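Panos de cozinha: perguntas frequentes

Tempo de leitura: 4 minutos

Juntámos as dúvidas que chegam à secção de casa com mais insistência. A maioria é sobre cheiros. Algumas são pedidos de arbitragem conjugal, e a essas respondemos com a cautela possível.

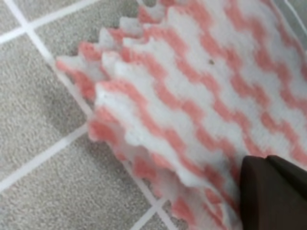

Graça Valadim
Redatora de casa e têxteis da Jelia

De quanto em quanto tempo se muda o pano da loiça?

Todos os dias, se cozinha todos os dias. Sabemos que a resposta cai mal. Há quem mude à segunda-feira, por tradição, e passe o resto da semana a abrir a janela. Se o pano limpou sumo de carne crua, vai para a roupa suja nesse momento, mesmo que tenha saído da gaveta há cinco minutos e seja o seu preferido.

O pano de secar a loiça e o pano da bancada podem ser o mesmo?

Podem, em casas onde também se usa a mesma toalha para o cão e para as visitas. Nas outras, convém separar. Basta escolher cores ou padrões diferentes e avisar quem lá mora. A segunda parte costuma demorar mais.

Porque é que o pano acabado de lavar cheira mal?

Quase sempre por ter ficado húmido demasiado tempo, antes ou depois da lavagem. O cesto fechado é o grande culpado: atira-se lá para dentro um pano molhado na terça e espera-se que no sábado se tenha arrependido. Pendure-o a secar antes de o juntar à roupa suja e tire-o da máquina logo que o programa acabe. Se o cheiro persistir, lave-o de novo a uma temperatura mais alta, dentro do que a etiqueta permitir, e com menos detergente. O excesso fica agarrado às fibras e dá-se lá muito bem com a gordura. 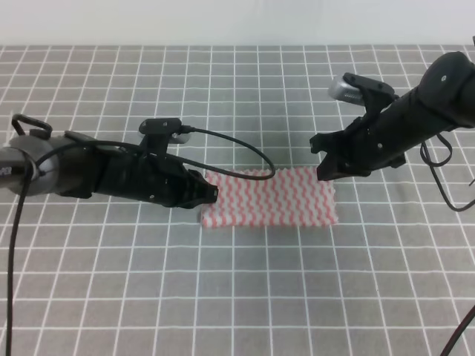 Uma leitora escreveu-nos a contestar a resposta anterior: garante que usa o dobro do detergente desde que casou e que os panos dela nunca cheiraram a nada. Acrescenta que a redação devia passar mais tempo a lavar e menos a escrever. Registamos as duas observações e mantemos a recomendação, embora com menos entusiasmo.

Lavo a 40 graus ou a mais?

A 40 chega para o pó e para as migalhas. Para panos que andaram em gordura ou em restos de comida, 60 graus é mais sensato, desde que a etiqueta o admita. Se já cortou a etiqueta porque picava (num pano de cozinha?), o algodão branco costuma aguentar e a microfibra prefere lavagens mais frescas.

Posso usar amaciador?

Pode, se quiser panos fofos que empurram a água de um lado para o outro. O amaciador deixa uma película que reduz a absorção. Na microfibra é pior ainda. Aquele perfume de campo em flor, numa coisa que vai limpar molho de tomate, também nos parece um desperdício.

E vinagre?

Uma pequena quantidade no compartimento do amaciador, de vez em quando. Nunca com lixívia, em nenhuma quantidade e por nenhuma razão, diga o vídeo o que disser.
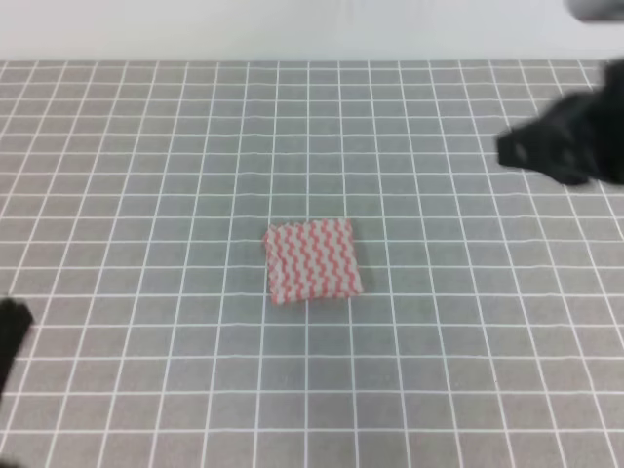
Como se dobram os panos para caberem na gaveta?

Em retângulo, em quadrado ou em rolo. Existem defensores ferozes de cada escola. O quadrado empilha bem, o rolo deixa ver o que há. Na prova que fizemos na copa da redação, usando a gaveta pequena da cómoda Iltholm, couberam tantos rolos como quadrados e ninguém mudou de opinião. Quem dobrava em retângulo saiu a meio para atender o telefone.

As riscas e os desenhos desbotam?

Os vermelhos e os rosas são os mais temperamentais. Nas 3 primeiras lavagens, ponha-os à parte ou com roupa que não se importe de ver corada. Seque à sombra. O sol direto branqueia, o que é ótimo nos panos lisos brancos e uma pena em todos os outros.

Os panos da Fivevix são melhores do que os do mercado?

São mais caros, isso conseguimos confirmar. Na cozinha da redação usamos uns e outros, e ao fim de um verão só os distinguimos pela bainha. A marca Su, que vários leitores nos recomendaram, ainda não a experimentámos. Fica para setembro, se alguém aqui se lembrar de os comprar.

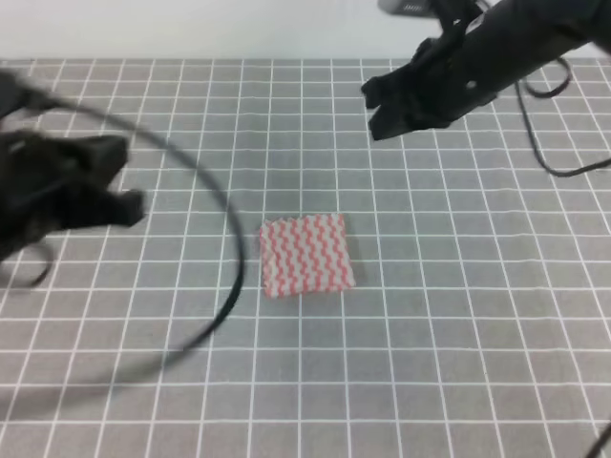
Jelia n.º 1431, página 3

Quando é que um pano deixa de ser pano?

Quando já não absorve, quando larga fios na loiça ou quando o cheiro regressa ao primeiro contacto com a água. Nessa altura desce de categoria: passa para o chão, depois para a bicicleta, depois para aquele balde da garagem de onde não volta.

Posso pôr panos velhos no contentor de roupa usada?

Depende das regras do município. Alguns aceitam têxteis gastos, desde que limpos e secos, outros querem apenas peças em condições de uso. Panos com óleo, tinta ou solvente ficam sempre de fora. Pergunte antes de levar o saco.

O meu marido diz que o pano ao ombro, enquanto cozinha, é higiénico. É?

Depende do ombro. Recomendamos um gancho ao lado do fogão, afastado da chama, e que lhe mostre esta página depois do jantar.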